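Lonano Almanac Project: Progress Report for the July Period
Prepared for the Ivanyshyn Fund

We are happy to say that the almanac is further along than we expected when we last wrote to you. The transcription of the old Vuvville horoscope ledgers is finished — all 13 of them — and we have moved on to checking the planetary positions against modern tables. The ledgers hold up to 3,000 birth charts, many drawn twice when a family came back with a corrected birth time.

Charts and checking

The slow planets have been a pleasure to work with. Saturn and Jupiter sit within a degree of the modern positions on nearly every page, even in the ledgers written in pencil. The Moon is another story. The astrologers at Vuvville worked from local time and did not always say so, and a few hours can put the Moon in the next sign. We set aside 58 charts where we can't tell which time was used. They will be printed with both readings and a short note.

We also settled the house system question that held us up in the spring. The almanac will use whole sign houses throughout, and the older unequal houses will be given in an appendix. Two of our readers would have liked it the other way around, and their comments are in the folder we shared with you.

The eclipse pages

These are our favorite part so far! Each eclipse now has its own page with the sign, the degree, the nearest fixed star and what the ledgers said about it at the time. Some of the entries go on for a full page about the price of grain and say almost nothing about the sky. We are keeping those in.

Evening readings

The open evenings at the Lolis reading room start at 7 p.m. and the chairs are usually full by then. We planned for 30 people and had to borrow a bench from the hallway. Visitors bring their own charts, and questions about Saturn returns take up most of the night. We would love to add a second evening for beginners, using the money left over from the printing line.

What is left

The index, the glossary and the retrograde tables. The tables are set but not proofread, and Mercury needs a second pair of eyes. Printing costs are unchanged from the budget you approved.

The glossary is being written for people who have never cast a chart, so every term gets a plain comparison. For "aspect" we talk about two people facing each other across a table. For "node" we tried a crossroads. The entry for "conjunction" took the longest, and the draft now says that planets bunch up in one sign like a handful of objects dropped in one place. Orbs of influence come next, and then the Arabic parts.
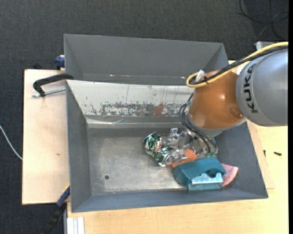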